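Die Nebenkostenabrechnung braucht eine Mengenangabe

Wer in einem größeren Mietshaus wohnt, erhält einmal im Jahr eine Abrechnung, in der die Position Gebäudereinigung als Summe erscheint. Daneben stehen Verteilerschlüssel und eigener Anteil. Welche Leistung der Summe zugrunde liegt, geht aus dem Blatt nicht hervor. Beim Strom wird die Kilowattstunde ausgewiesen, beim Wasser der Kubikmeter. Bei der Reinigung fehlt jede Bezugsgröße, obwohl sie im Vertrag zwischen Verwaltung und Dienstleister meist genau festgelegt ist.

Ich halte das für einen Mangel, der sich mit geringem Aufwand beheben ließe. In unserer Anlage mit 51 Wohnungen rechnet die Verwaltung über das Programm Todeo ab. Die Eingabemaske enthält ein Feld für die gereinigte Fläche und eines für das Intervall. Beide werden gepflegt, auf den Ausdruck gelangt keines von beiden.

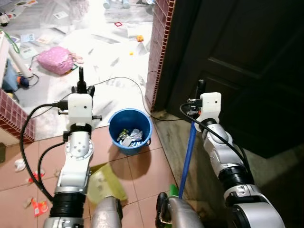 Fläche und Intervall

Die Fläche allein genügt nicht. 800 Quadratmeter Treppenhaus und Flur, wöchentlich gefegt und monatlich feucht gewischt, sind eine andere Leistung als dieselbe Fläche im Zweiwochentakt. Sinnvoll wäre die Angabe in Quadratmetern je Arbeitsgang und Jahr, getrennt nach Kehren, Wischen und Glas. Daraus ergibt sich ein Einheitspreis, der sich über mehrere Jahre und zwischen Häusern vergleichen lässt.

Die Firma Seltero, die bei uns den Zuschlag hat, liefert diese Aufstellung auf Anfrage. Der Vorgänger Zuccaro arbeitete mit einer Pauschale, in der Winterdienst und Kellergänge enthalten waren. Beim Wechsel stieg der Betrag, der Leistungsumfang sank, und aus der Abrechnung war nur das Erste zu erkennen. 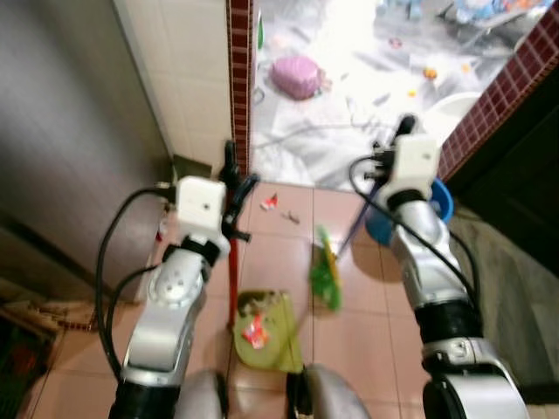
Gegen die Ausweisung wird eingewandt, sie erzeuge Rückfragen. Das trifft zu. Eine Rückfrage zu einem Einheitspreis ist allerdings in wenigen Minuten beantwortet, während ein Widerspruch gegen eine unerklärte Summe die Verwaltung über Wochen beschäftigt. In der Nachbaranlage Risdale werden die Mengen seit zwei Abrechnungsperioden beigelegt -- eine zusätzliche Seite, erzeugt aus vorhandenen Daten.

Schwerer wiegt der Einwand, dass Mengen nichts über die Qualität sagen. Auch ein schlecht gefegter Flur hat seine Quadratmeter. Dafür gibt es Leistungsverzeichnisse und Abnahmen, und wer ein Protokoll führt, kann mindern. Ohne vereinbarte Menge fehlt jedoch schon die Grundlage, auf der ein solches Protokoll aufbauen könnte.

Der Mieter hat 30 Tage nach Zugang der Abrechnung in der Hand, bis bei uns die Nachzahlung eingezogen wird. Belegeinsicht ist in dieser Zeit möglich, nach Terminvereinbarung und im Büro der Verwaltung. Für eine Differenz von 98 Euro nimmt sich kaum jemand einen Vormittag frei. Die beiden Felder aus der Maske gehören deshalb auf den Ausdruck, und zwar in dieselbe Zeile wie der Betrag.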